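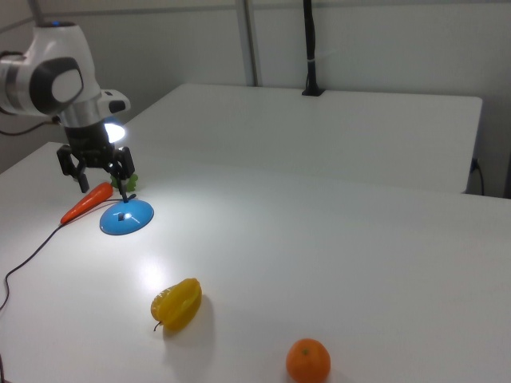

A small cluster of objects on a white tabletop.

The Table by the Door

July 25, 2021

By Mairéad Gilmartin

Eimear Lenihan bought a kitchen table in February so her family would have somewhere to eat. By spring they were eating on the couch. The table had filled up with mail, school forms, a bike pump and a bag of clothes meant for the thrift store.

"I'd clear it on the weekend and it would be covered again before the next trash pickup," she says. "I got tired of being mad at a table."

Most homes have a spot like it. In some it is the kitchen counter or the top of the dryer. In the row houses of Drodley, where Lenihan lives, it is usually whatever sits closest to the front door. People come in with their hands full and put things down on the first flat surface they reach.

Yaqin Lu has spent years helping people sort out their homes, mostly small apartments and starter houses. She charges $300 for a first visit and $600 if the garage is included. On that first visit she asks people to leave everything as it is.

"They want to clean up before I come," Lu says. "Then I can't tell what the problem was."

She goes through the pile with the owner and asks where each item would go if it were put away. Often there isn't an answer. Batteries that may or may not work have no home. Neither does a library book that has to go back, or a key to a lock that was changed. Those things stay out, and other things land on top of them.

Lu doesn't sell bins, and she tells people to hold off buying any until the sorting is finished. Her usual fix is one shallow drawer for small items and one hook for anything leaving the house. She also tells people to open mail standing up, next to the recycling.

Thanasis Galanis tried that and gave up on the mail. He and his wife run a tile business from home, so paper comes in all day. What worked for them was smaller furniture. They swapped the long hall table for a shelf 60 centimeters wide, and when it is full someone has to deal with it.

"We argued over that shelf," Galanis says. "My wife thought it looked cheap. She still does."

Their old table went to his brother-in-law, who keeps seedlings on it.

Lenihan took a different route. She left the family's pile where it was and moved dinner. Lu helped her clear the back room, and a secondhand round table went in there, with a lamp and four chairs that don't match. Mail isn't allowed past the doorway. The kids have broken the rule 2 times that she knows of, both with homework.

The first table still holds the bike pump. The thrift store bag finally went out in June, and another one has been started.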